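About Utard

Utard designs and builds hand-held grippers and the fixtures that go with them. The company was set up to supply spare parts for packing machinery and moved to gripping tools when customers began asking for them. Design, printing, machining and assembly are done in one building. Electronics come from outside.

What we make

The main product line is the Bidero, a two-finger gripper held and operated by a person. It shares its fingers and linkage with the arm-mounted version, so that a task worked out by hand can be passed to an arm without changing the contact geometry. The finger pads are held on with screws and can be changed on the bench. Pad sets are sold separately.

The second line, Curkent, is a range of mounts and adaptor plates. Most Curkent parts are made to order from a drawing. The usual lead time is 25 working days, and 30 where a part needs outside finishing.

We also carry out trials for customers. A customer sends the objects to be handled, and we return a short report covering pad choice, opening width, approach angle and the failures recorded. We do not quote a success rate from fewer than 900 attempts.

How we are organised

Funmilayo Akande is head of engineering and is responsible for design, trials and the contents of every report that leaves the building. The workshop and the trials room report to her. Sales and service share one office and one telephone number. New staff spend their first seven weeks in the workshop whatever post they have been hired for.

Open day

The company holds an open day once a year. The last was on September 11, 2019, in the trials room and the adjoining part of the workshop. It was attended by customers, students from the Paredes technical course and several people from neighbouring units.

The programme had four parts:
Introduction to two-finger grasping, with a talk on pad stiffness and surface friction
Bench session with the hand-held Bidero
Workshop tour, covering printing, inserts and final assembly
Questions and technical drawings

The bench session took up most of the afternoon. Visitors worked in pairs at a table, one with the gripper and the other keeping a tally sheet. Objects were chosen to differ in stiffness and weight. Cloth gave the most trouble. A strip of fabric lying flat offers very little edge for the fingers to close on, and the usual fault among first-time users was to start closing before the pads were low enough. The second most common fault was approaching with one pad lower than the other, which pushes a light object along the table before the grasp is made.

Larger rigid objects raised a different question, that of opening width. Where an object is wider than the maximum opening it has to be taken by a rim, handle or corner, and the approach has to be planned from that feature. Two groups asked for a wider version of the Bidero. One is being considered, although a longer linkage would reduce the closing force at the pads and would need a stiffer arm section to compensate.

The tally sheets were kept and have been used to revise the training notes supplied with each unit. The section on approach height has been rewritten and now comes before the section on grip force.
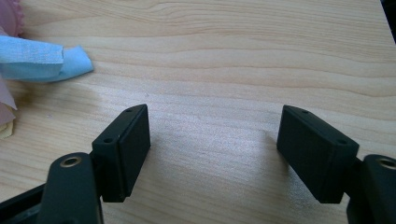
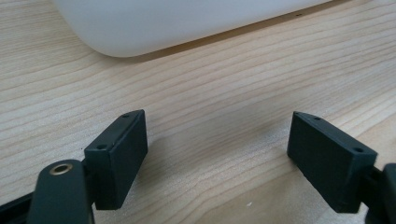 Bench session: the gripper open above the table, with nothing between the pads.

Visiting us

The next open day is planned for January. Places are limited by the size of the trials room and are booked through the service office. Visitors to the workshop must wear closed shoes. Groups from schools and colleges should give the number attending when they book, and tell us of any access needs.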